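Rindgate two-row power strip, used in a small weights room

The Rindgate is a flat, white extension unit with sockets in two rows of five, a single switch and a captive white mains cord. I bought it for a training room with too few wall outlets, where it was to run a speaker, a fan, a timer display and whatever phones people bring in. I have used it for one winter, up to the end of February. The charger mentioned below is a separate purchase and was tested with it.

Construction

The body is long for its height and sits flat on a level floor. On my kitchen scale it weighs 969 g with the cord. The casing shows no flex when gripped at both ends and twisted, and the seam is even along its length. The socket panels are light blue, which I did not care for in the shop but have come to find useful, as the slots are dark and easy to locate in poor light.

The switch is small, blue and near the cord end. It has a firm action. It controls all the sockets together, so anything that must stay on needs a different outlet. There is no individual switching at this price and I did not expect it. A raised rim round the switch would be welcome, as a trainer can catch it if the strip is left on the floor.

Spacing

Spacing is the weak point. Slim plugs will fill every position. A square adapter placed in the middle of a row makes the socket beside it awkward to use, and a wide one blocks it. I put adapters at the ends and slim plugs between them. In practice I have had six items connected at once and have not found an arrangement for more that I liked.

Grip on the pins is good. A plug has to be pulled straight out with one hand on the casing, and that was still the case after three months of daily use.

Load

The label on the underside of mine gives a maximum of 10 A for the whole unit. A fan, a speaker and several chargers are well inside that. A heater is not something I would put on it, and the treadmill has its own wall outlet. With the usual load running for an evening, I could feel no warmth in the casing or at the cord entry.

Cord

The cord is stiff when new and keeps the shape it was packed in. Laid out on a cold floor it lifted in two places, which is a trip hazard beside a bench. Leaving it uncoiled overnight in a heated room cured most of this. It should be fully unwound before carrying any serious load, and stored in long loops with the plug at one end.

Wall fixing

There are two keyhole slots on the back. The position I settled on is low on the wall behind the cable machine, clear of the plates. Fixing took 10 minutes with a pencil, a level and two screws. I would not leave the strip on the floor of any room where weights are put down.

Charger

The Udari charger is a small white block with rounded corners, one USB-C port and one USB-A. It is narrow enough for the end position without losing the neighbouring socket. It charges my phone at the same rate as the wall outlet does. The USB-A port is a tight fit with older cables.

Verdict

A sound strip for light electrical loads. Buy it for the plug grip and the solid casing. Look elsewhere if you have mostly wide adapters. 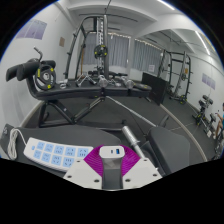

The charger, with both ports showing, and the power strip beside it.

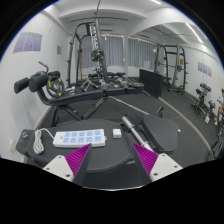
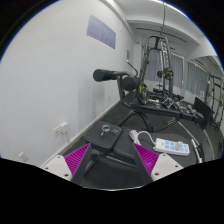
In the last one, a plug or adapter is in the right half of the strip.

Eamon Hennessy replied that his has been on a workshop wall for longer than mine and the keyhole slots have held, though he had to back the screws out half a turn before the casing would drop over them. He agrees about the spacing and uses short extension tails for his wide adapters. He also asks whether the switch has a light. Mine does not.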